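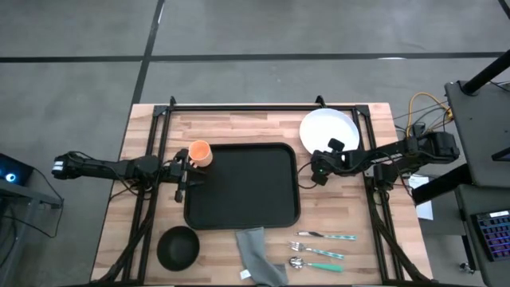 Griltier makes the tray that lunch arrives on. We have been at it for 16 years, which is a long time to think about a rectangle with a rim, and we'd like to say the thinking is finished. Most people meet our work in a hospital bed, a staff dining room or a school cafeteria, and most of them give it no thought whatever, which we take as a compliment. A black tray with rounded corners looks like nothing much until you start putting a meal together on and around it. Then the orange cup ends up above one corner, the white plate drifts off to the upper right, the bowl has gone down to the lower left, and the napkin is lying in a heap below everything. Where all of that should go is what we do for a living.

The company began in a rented unit in Hornholm, when Hortensia Quintero left a catering job in which she had carried, by her own estimate, every badly laid tray in the state. She wrote a four-page complaint about soup placement and then found she had no one to send it to. Pejman Sadeghi, who was supplying her with flatware at the time, read it and asked if she wanted a business partner. He says he mostly wanted the complaint to stop. It is now 50 pages long and we call it the handbook.
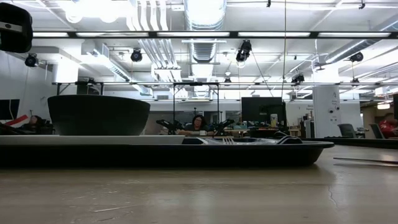

Bowl on the left, fork and friends on the right.

Our first product was the Odura, a low tray with a thin rim. The rim took the better part of two years. Too high and people knock their wrists on it, too low and the forks leave. We tried a version with molded spaces for each utensil, and it was very tidy and everyone hated it – people want to drop a fork, they don't want to park it.

The Younis line came later, for kitchens that send out one bowl and not a lot else. It's sold to canteens, two cruise operators and a monastery that has never once called customer service.

We lay every setting out by hand before it goes into the handbook, and then we lay it out again, because the first one is always a bit hopeful. Bowls go down before flatware. Cups stay away from elbows. Napkins are still under discussion (Hortensia folds, Pejman does not, and the November meeting on the subject was adjourned).
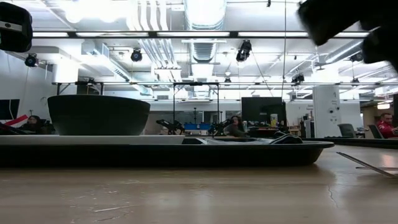
Low rim, wide bowl, and a tabletop with some miles on it.

There are 15 of us now. We don't have a mission statement. We did have one for a while, but it contained the word "journey" and was used to level a table. If you buy trays, lay trays or have strong feelings about where a spoon belongs, write to us. We answer everything, and the spoon letters get read out at lunch.

Filed under: About Griltier / Who We Are

Comments (3)

marlene_k
We switched to the Odura last year. The forks have stayed. My staff would like it known that they are on Pejman's side about napkins.

Dov
Is the handbook for sale? Asking for a cafeteria where the soup goes wherever it likes.

trayperson4
Bring back the green one.

Griltier Tray & Table, Hornholm | Contact us | All rights reserved | Back to top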